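The Bits That Hold the Bits Together

There is a kind of shop that smells of oil and cardboard, and Birkett is one of them. It sells bolts. It also sells washers, clear tubing by the metre, tape in colours meant to alarm you, and brackets bent to angles that must once have suited somebody. It doesn't sell scented candles, although Zinash Ayele did try a shelf of them one October and sold the lot to people who had come in for hinges.

I went in for a bolt. My kitchen table had begun to lean towards the window like an elderly relative trying to hear, and I had traced the trouble to a leg with a hole in it where something useful had been. I described the hole. Ayele asked what size. I held up a finger and thumb. She looked at the gap for a while, and then looked at me.

"People bring me their hands," she said. "I can't put a spanner on a hand."

The answer, reached after a second trip with the surviving bolt from the opposite leg, was an M8, which takes a 13 mm spanner. I own a 12 and a 14. I suspect most households do, the 13 having gone to live wherever it goes.

Birkett's stock is kept in wooden drawers with brass label holders, numbered by a system the previous owner took with him into retirement. My bolt lived in drawer 1591. There are nowhere near that many drawers. Ayele has thought of renumbering them, but her regulars ask for things by drawer and become upset if offered a description instead. Crisóforo Serrano, who mends garden gates and has opinions on galvanising, has been buying out of the same one for years and calls it "my drawer" in front of other customers.

What I hadn't expected was the argument about washers. I'd always taken a washer to be a sort of garnish. Serrano, waiting behind me with a bag of coach screws, put me right at some length. A washer spreads the load, he said, and without it the head chews its way into whatever you've bolted down, and then you come back and blame the bolt. He has met a great many people who blame the bolt. I bought two washers.

Elvia Quintero, at the far end of the counter, was after tubing. She makes cider in a garage and gets through clear hose at a rate her daughter Zyanya considers suspicious. The trouble with the stuff is that it remembers being on the roll. Cut a length, lay it straight, turn your back and it has curled up again like a cat.

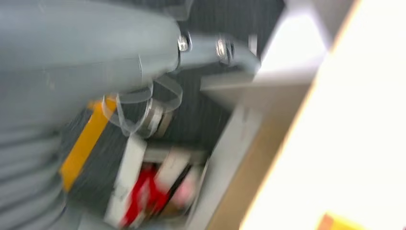 Her trick is a bucket of warm water and some patience, though she admits the patience usually runs out first, at which point she uses tape. Most things at Birkett end in tape. Ayele keeps the good rolls behind the counter and the cheap ones by the door, where they can be bought in a panic.

Zyanya disapproves of tape. She is sixteen and believes in doing things properly, a condition that generally clears up with the first flat. She would rather have a clip, and there was a box of them under the till if her mother would only ask. Her mother asked. They were the wrong size by the width of a fingernail, and everybody looked at the tape.

My table is now level. It took me an evening, a borrowed spanner and a good deal of lying on the floor with a torch in my teeth, and the new bolt is so much shinier than its neighbours that guests bend down to see what I've done. The chairs, which I'd never noticed before, all wobble. I'm going back for more washers, and this time I shall take a chair.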